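Somia Grip 2 foam pad set, reviewed after 30 hours on a hand-held gripper in a shared workshop. The pads replace the rubber ones supplied with the Jardine finger kit, part no. 3169.

## Fit

Each pad is a thick rectangular block held by two recessed screws. The holes lined up with our bars without drilling. Seat the screws by hand – a powered driver pulls them straight through the foam. Swapping both fingers is a five-minute job.

## Wear

Grip on mugs, boxes and tool handles is better than with rubber, and small alignment errors matter less. Durability is the weak point. The top rims fray, and the left pad has a tuft of green fiber hanging off its side. The gripping faces have held their shape better than the rims.

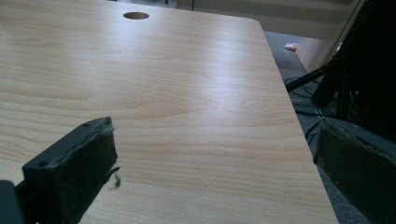

## Glare

The dark green pads stand out well against pale laminate, even with the overhead light reflecting off the tabletop. Our tracking script, adapted from the Keswood build notes, lost the old gray pads on the same surface.

## Verdict

Good grip, poor edges. Trim loose fibers with scissors and keep a spare pair. I would pay more for a version with a sealed rim – Clilstead sells an edge coating that I plan to try in March.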